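Print this story | E-mail to a friend

The Womach Street Machine

My uncle left me the shop in Pluddale, the van with no second gear, and one computer that he'd promised to a customer and never finished. The ticket was still taped to the bench. It said "Pringle, won't start, no hurry," in his awful handwriting, and under that, "HURRY," underlined, in somebody else's.

I should say I knew nothing about computers. I knew bikes, and a little about toasters! But I'd sat on the stool next to that man every summer from when I was eight, handing him screws, and I figured some of it must have soaked in. So one night in May, at an hour when decent people in Pluddale are asleep, I made a pot of coffee and took the cover off.

You forget how much there is in one of those things. It's like looking down on a town from the hill road at Leruncombe - all the little blocks and rows and lots, and you just know somebody lives in every one of them. I had his old notebook open at page 59, where he'd written "memory first, always memory first, then the battery, then pray." I read it out loud a couple of times, mostly for the company.

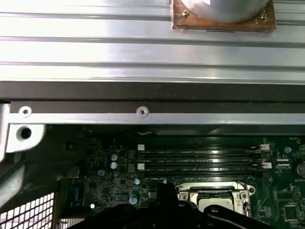

Start with the battery, Lowri Ruddock told me over the phone, because your uncle had it backward his whole life and I told him so every Christmas. She went on for a while after that. She said he'd once charged a man 190 dollars to push a memory stick in until it clicked, and then felt so bad he drove out to Leruncombe and gave back all but ten.

"Did it work, though?" I asked.

"Of course it worked. It clicked."

So I went and got a new battery out of the drawer (he kept them in with the fishing weights, naturally) and I swapped it. Then I pushed on every stick of memory until my thumb hurt. I plugged in the old monitor, said the praying part, and hit the button.

Nothing. Then a fan. Then one short beep, and a line of gray letters asking me what day it was.

I didn't know what to tell it. I sat there with my cold coffee and typed in my uncle's birthday, and it took it, no argument, and carried on loading. There was a folder on the desktop called Pringle and inside it were 2478 pictures of the same brown dog.

I called the number on the ticket at seven in the morning. A woman picked up on the first ring - she didn't even say hello, she just said, "Is he on there?"

Print this story | E-mail to a friend

More stories
The Ferry Cook's Sister
Two Coats for Leruncombe
What the Plumber Left
A Loan of Ladders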